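Hotport Makers Help
Robots and automation > Home builds

Gripper keeps missing a steel dish but picks up plastic bowls
Posted by Lubis, May 6, 2022

I'm building a small arm at the kitchen end of our shared workshop. It has two fingers with a camera mounted at the wrist. Plastic bowls are fine nearly every time. The shallow steel dish is hopeless – the fingers close above the rim or push it along the table. I've tried 12 different lamp positions and recalibrated twice. The view from the wrist before a reach is below. 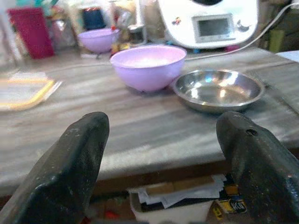
Hotport Makers Help, page 3 of 146

The lavender bowl and the dish are close together, so I don't think it's a reach problem. Fingers are scratched but close evenly. Any ideas before I start replacing parts?

Desitz
Shiny metal is hard for most depth cameras. Your dish is reflecting white and blue, so the height reading inside it is probably rubbish. Stop using the inside of the dish. Find the outer edge in the colour picture, take the table height as fixed, and work out the rim from that. Measure the dish with a ruler and type the number in. I'd also move the bowl further off while you test, as the two are nearly side by side and a wide-open finger could catch it.

If that works, put the bowl back and try again at half speed.

Haltach
had the same with a saucepan lid. masking tape round the rim sorted it

Lubis
Thanks both. Tape got it picking up most of the time. Will try the fixed table height in June when I have the arm to myself again.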